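Checked July 4, 2023, upstairs at the Skiltero flats, second bedroom. Form is the Posska room list, the long version. Comments are mine – H. Ladefoged.

I'll say up front that I don't think much of this form. Half of it was written for a hotel and the other half for a warehouse, and the people who sleep and fold laundry in these rooms were not consulted on either half. I filled it in anyway. Where I wrote "pass" I mean I looked at the thing myself.

Marks used: **P** pass, **F** fail, **N/A** doesn't apply, **?** I'm not convinced either way.

## A. Getting in and out

- [x] **A1. Door opens fully.** P. It rubs on the floor for the last few inches. Last May it was written up as "minor, will wear in." It has not worn in.
- [x] **A2. Clear path from door to bed.** P. Clear when I walked it. I would like to see it clear on a day when no inspection has been announced.
- [ ] **A3. Path is at least 3 feet wide.** ? Depends on whether you measure with the wardrobe door open or shut. The form doesn't say. With it shut, yes. With it open you go sideways.
- [x] **A4. Window can be opened by hand.** P. Stiff latch. A child couldn't do it and I'm not sure whether that counts for or against.

## B. Electrical

- [x] **B1. Outlet covers whole, no scorch marks.** P.
- [ ] **B2. No extension cord under rug or bedding.** F. One ran under the rug at the foot of the room. I was told it was "only for the fan." The cord doesn't know what it's for. Moved along the wall while I was there, and I want to see it still there next visit.
- [x] **B3. Smoke alarm sounds when tested.** P. Loud enough. The sticker says the battery was changed in May, in very fresh ink.
- [ ] **B4. Heater 3 feet from fabric.** N/A. No heater in the room this time of year. Come back in winter and ask again, because that's when the answer matters.

## C. Shelves, wardrobe, walls

- [ ] **C1. Tall furniture fixed to wall.** F on the wardrobe. Borbély supplied the brackets, and they were in a drawer in the kitchen, still in the bag. A bracket in a bag holds up nothing. Two screws and five minutes would settle it.
- [x] **C2. Heavy things on low shelves.** P. The shelf by the head of the bed has small stuff in it, and the bottle sits low. I'd still ask what is in any bottle kept next to where somebody sleeps. The form has no line for that, so I'm writing it in.
- [ ] **C3. Shelf load under 100 pounds.** ? I have no scale and neither did whoever wrote this line. It holds odds and ends. I'd guess it's nowhere near. A guess isn't an inspection, so it stays a question mark.
- [x] **C4. Walls sound, no damp.** P. There's a small dark smudge on the white wall. I pressed it and smelled it and I call it a scuff. The previous report called it "possible mold" and charged for a second visit to look at it.

## D. Bed and bedding

- [x] **D1. Frame steady.** P. I leaned on each corner and then sat down hard. A creak on one side, no movement.
- [x] **D2. Mat and covers lie flat.** P. The straw mat on top is a good one, tight weave, brown border all around. People in my line like to fail these as a slip hazard. I have yet to meet the person who slipped on a bed. What I do check is the border, where loose ends can catch a toe or a fingernail, and I found none.
- [ ] **D3. Bedding does not touch floor.** F, just. One side of the quilt hung down to the boards. Tuck it in.
- [x] **D4. Spare blankets stored dry and folded.** P. The red patterned one is folded beside the shelf. Felt dry to me on both sides.

## E. Folding and sorting clothes

This section is new on the form, and I was ready to skip it. The Cistby people added it after somebody in another building hurt their back over a laundry pile, or said they did. I've never seen a pair of pants injure anyone. Still, the bed in this room gets used as the folding table, so I went through the lines as written.

- [x] **E1. Work surface clear before starting.** P with a comment. "Clear" is a strong word for a bed. Finished piles can stay at the head end so long as there's open mat in front of you. The form wants everything off the bed, and then where does it go? On the floor, where it fails A2.
- [x] **E2. Pockets emptied before folding.** P. I'd move this up to before washing, but they didn't ask me. Coins and keys in pockets are how you scratch a drum.
- [ ] **E3. Heavy items lifted with two hands.** ? Jeans are the only thing in the pile worth calling heavy. The advice is to take them by the waist, let the legs hang or lie out along the mat, then fold down the length.

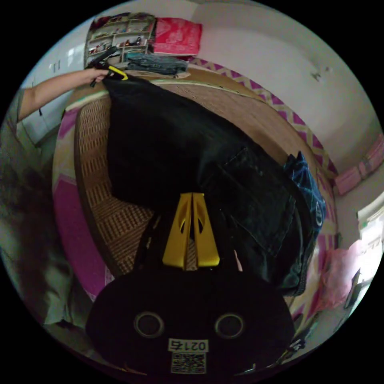 My trouble with E3 is that it stops at the lift. The strain, if there is one, comes from bending over a low bed for an hour, and there's no line on the form about bed height or taking a break. I'd write: sit down for the small things, stand for the long ones, stop when your back says so. That's 2 lines of print and it would do more good than the whole of section C.

- [x] **E4. Dark and light items kept apart.** P, though I fail to see the safety in it. A dark blue cloth next to black pants harms no one. I suspect this came over from a laundry manual and got a number because everything else had one.
- [x] **E5. Piles stable, not over knee height.** P. The folded denim is in a low pile and not going anywhere.
- [ ] **E6. Folded items put away same day.** ? Can't be checked on one visit. Everybody says yes to this one.

## To be put right

1. Wardrobe brackets on the wall, C1. This is the one I care about.
2. Cord stays out from under the rug, B2.
3. Quilt off the floor, D3.
4. Plane the bottom of the door, A1. It passed, and I'm still asking.

Return visit only for C1 and B2. The rest can be done by whoever is in the room, and I don't need to drive over to look at a quilt. Send me a picture of the brackets with the screws in them – both screws, please. Last time I got a picture of the bag.

Signed, Hjalti Ladefoged

Copy to Skiltero office. Copy to Posska if they want it, though they haven't answered the last one.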